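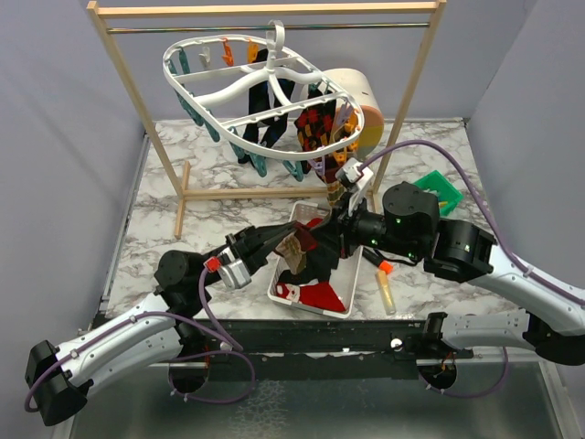 sock hanger on the wooden airer, teal clips mostly down one side

Last updated: October

Drying indoors without the heating on
Posted 16:20 by flerport_fran

Right, I've moved to a flat in Camholm with no garden and my washing takes forever! Jeans are the worst. Is a dehumidifier worth 200 quid or do I just open a window?

mudlark8
Window. I did four winters that way and never had mould.

usska_tea
Sorry mudlark, disagree. Open a window in drizzle and you're letting more damp in (my back bedroom went black doing that). Get the dehumidifier, shut the door.

mudlark8
Depends on the house though. Mine's draughty as anything.

flerport_fran
Mine's sealed like a jam jar, so maybe usska wins? Will try an extra spin first.

torres_t
Extra spin, yes! And hang jeans by the waist, inside out.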